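Multelton library drops late fines, gets its books back

MULTELTON - The public library on Van Beek Street stopped charging late fines in November, and the town has responded by returning things it had apparently been hiding from since the last century.

In the first nine weeks, nearly 400 overdue items came through the slot. Among them were a guide to home computing that recommends buying a second floppy drive, a cookbook devoted entirely to gelatin, and a road atlas showing the Lundley bypass as "proposed." The longest holdout was a paperback on time management, checked out 23 years ago.

Under the old rules, borrowers paid a dime a day up to a limit of $2 per item. The library says the fines brought in less each year than it spent on the envelopes and stamps used to ask for them. Replacement charges still apply to lost books, and to any book that has met a bathtub.

Reaction has been mostly warm, though a letter pinned to the notice board by the front desk complains that the change rewards "the wrong element." The letter is unsigned. It is written on the back of an overdue notice.

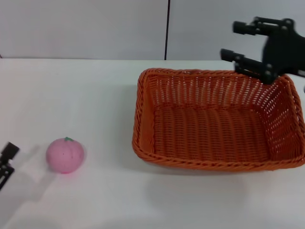
Lundley, which shares a catalog with Multelton, is keeping its fines for now. That has produced a small but steady traffic of Lundley residents driving over the bridge to return Lundley books in Multelton, where the staff are obliged to take them and send them back by van. The two towns are in talks over who pays for the gas.

The Pandon branch, open two afternoons a week, will go fine-free in the spring. Its readers have been asked not to wait until then. Early signs suggest they are waiting.

Returns can be made at the front desk or through the outside slot, which is open all night for the shy. The gelatin book has already been checked out again and is due back in three weeks.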